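Stestbridge Tenant Repair Fund
Progress report to the Amrani Foundation, May

Work on the Hedura Street building is a little behind the plan we sent you in the winter. The delay comes from the riser pipes on the east side, which were in worse shape than the survey said. Midell replaced them floor by floor, and the water was off for one working day on each floor. Tenants got notice by letter and again by phone.
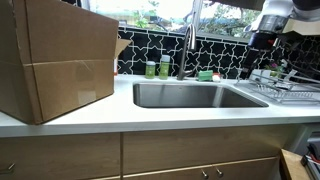
Spending to date is $1,354 over the plumbing line. We covered this from the contingency line and are not asking for more money. The paint budget has not been touched.

Of the 70 apartments, all but 3 now have new shutoff valves. The remaining ones are on the top floor, where we are still trying to agree on access times with the tenants. Mireille Boutros is handling those calls and expects to have dates before the next report.

The hallway lighting went in as planned. We had four complaints about brightness near the stairwell doors and changed the bulbs there. The laundry room floor drain still backs up after heavy use, and Midell will look at it again when they return for the top floor.

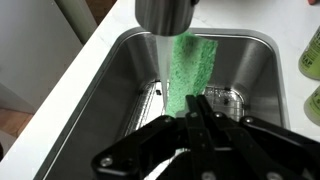 Will the remaining valves affect the final payment date?
We expect to send the final invoice on the original schedule, with the top floor work listed separately if it is still open.

Receipts for the plumbing line are attached.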